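Print this page | E-mail this page

Lernstead Bench Arm - Product Overview

February 22, 2023
By the Lernstead products desk

We get one question more than any other, from people with workshops and from people with kitchens: can it do my chores yet? The Lernstead Bench Arm is our favourite way of answering, because the answer changes every few months and lately it has been changing in a good direction!

The Bench Arm is a tabletop unit meant for small shops, repair counters and the keen home tinkerer with a solid bench in the garage. It bolts down at one end, plugs into an ordinary wall outlet and runs the Bosum task software, which comes loaded on the controller. You show it a job, it practises the job in simulation, and then you let it try on your own bench at low speed. The practice part is where most of the fun is (and most of the patience). A new task usually gets 4000 practice runs overnight, and the simple ones are often ready after 2000.

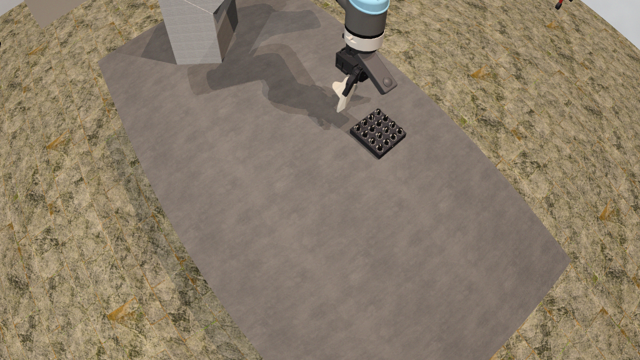
Chores sort themselves into easy and hard in ways that surprised us. Moving boxes from a shelf to a cart is easy. Folding a fitted sheet is still a comedy. Small parts sit somewhere in between, and they are what we work on most, using a black tray with a four-by-four grid of little round sockets and a pale part with a flared top and a tapered end, an awkward shape to grip at the best of times. A person would pick it up without thinking. The arm has to work out which way the narrow end is pointing, how tightly to hold on and where its own finger is going to be in the way, all before it gets near the tray.

What it does well today: sorting hardware by size, loading and unloading trays, wiping down a flat counter, passing you the next part while your hands are full. We have a unit at our Senddale shop that does tray loading every morning, and we've stopped hovering over it.

What it does fairly well: putting away dry dishes, as long as they are all the same sort. Mixed cutlery is coming along.

What it can't do yet: laundry, anything tangled, anything slippery, and peeling vegetables. We'd love to tell you otherwise. The July software update should help with soft items like tea towels - we have seen some very promising folds - but please don't buy one for the laundry alone.

The gripper is the Kiss, named for how lightly it closes. It comes with 2 sets of fingers, a slim pair for small parts and a padded pair for household items, and swapping them takes a hex key and a steady hand. Spare fingers are sold in packs of 4.

In the box: arm, controller, Kiss gripper, both finger sets, bench clamp, power cord, printed setup guide. The bench itself is up to you. Choose a heavy one in a matte colour if you can, as shiny tops confuse the camera.

Demonstrations are held at the Senddale shop, and you're welcome to bring a chore of your own. Small and dry, please.

E-mail this page | Print this page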